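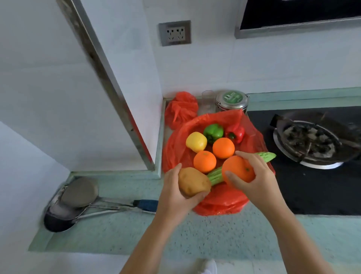 Redaktion Skokico, Abteilung Anleitungen – Stand: März

4.2 Arbeitsplatz für Greifaufnahmen in der Küche vorbereiten

Dieser Abschnitt gilt für alle Aufnahmen mit Kopfkamera im Projekt Civell. Sortiert wird Obst und Gemüse aus der offenen Tüte, zum Beispiel Kartoffeln, Orangen und Paprika.

1. Stellen Sie die Arbeitshöhe fest. Zulässig sind höchstens 900 mm.

2. Legen Sie die Tüte auf die Arbeitsplatte und öffnen Sie sie weit. Die Ware muss von oben sichtbar sein.

3. Prüfen Sie das Kochfeld. Es muss ausgeschaltet und abgekühlt sein, auch wenn eine Pfanne darauf steht.

4. Halten Sie beide Hände 15 Sekunden ruhig über der Tüte. Erst danach beginnt die Aufnahme.

5. Greifen Sie pro Hand nur ein Stück. Verschiedene Sorten links und rechts sind erlaubt.

6. Beenden Sie die Aufnahme nach 6 Griffen und speichern Sie diese unter der Kennung von Endetti.

Hinweis: Lange Früchte, zum Beispiel Bittermelone, nimmt man in der Mitte – nicht am Ende.

Vorsicht: Gläser müssen mehr als 200 mm Abstand von der greifenden Hand haben. Bei kleinerem Abstand ist die Aufnahme zu unterbrechen.

Abweichungen tragen Sie bitte in das Formular Dehghan ein, siehe Abschnitt 4.5.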